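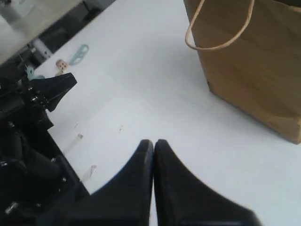 A brown kraft paper bag with a twisted paper rope handle, standing on a white tabletop.

A paper carrier bag is an open-topped bag made of paper, fitted with handles and used mainly to take purchases home from a store. The most common form is made from unbleached kraft paper, which gives it a light to medium brown color. White and printed versions are also sold.

Construction

Most carrier bags are made from a single sheet folded into a tube and glued along one seam. One end of the tube is folded over and pasted to make a flat rectangular bottom, so that the bag can stand upright when opened. The sides usually have gussets — inward folds that let the bag collapse flat for shipping and storage. The creases remain visible after the bag is opened and often soften into wrinkles with use.

The top edge may be folded down for strength or cut straight, sometimes with a zigzag blade.

Handles

Twisted handles are made by winding a narrow strip of paper into a cord. Each cord is bent into a loop, and its 2 ends are glued between small paper patches, which are then fixed to the inside of the bag near the rim. Flat handles are made from folded paper tape and attached in a similar way. Bags for gifts and clothing may instead have cotton or ribbon handles threaded through punched holes.

Manufacture

Machines form the bag from a continuous roll of paper, and handles are added on the same line or at a separate station. The Rekance works in Undosham, a small plant, made about 3000 bags an hour on its main line. Its Lambert range came in 4 sizes, the largest intended for groceries. The plant later sold the range to Skiltia, which kept the name.

Use and disposal

Paper bags lose strength when damp, and the bottom seam is a common point of failure under heavy loads. They are often reused for storage, as wrapping paper or to collect newspapers. Plain bags can usually be recycled with other paper, though ribbon handles and plastic coatings may need to be removed first.

Related articles
Kraft paper
Gusset
Paper cord
Grocery bag
Gift wrapping
Flat-bottomed bag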